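We use cookies to improve your visit. By staying on this page you accept them.

Urkesora Opens Alphabet Table in May, Asks Only That You Sort What You Spill

Shares 40 | Comments 2

Urkesora, the family play and reading room on Villalobos Street, will open its Alphabet Table to the public in May. The table comes with 512 foam letters and shapes, a stack of colored plates to sort them on, and no batteries of any kind.

"We tested apps, light-up mats and a talking owl," said director Zuweira Bawa. "The kids liked the plates. The owl is in a closet now."

Children pick a few pieces, put them on a plate and decide what they have. Sometimes it is a word. More often it is lunch.
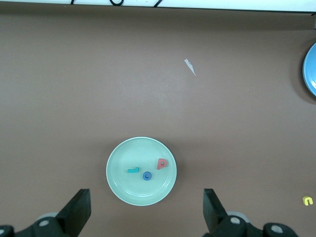 A mint-green plate at the Alphabet Table, with a red "p," a blue ring and a teal piece open to interpretation.

Sessions run 40 minutes and are meant for ages three to six, though grandparents have been known to take over. Natalia Huerta, who planned the program, recommends starting with a few pieces per plate — a full set tends to end up on the floor.

Families can sign up at the Urkesora front desk. Admission is free. Socks are required, and stray vowels should be returned.

Press contact: Noemí Hinojosa, Urkesora

Sign up for our newsletter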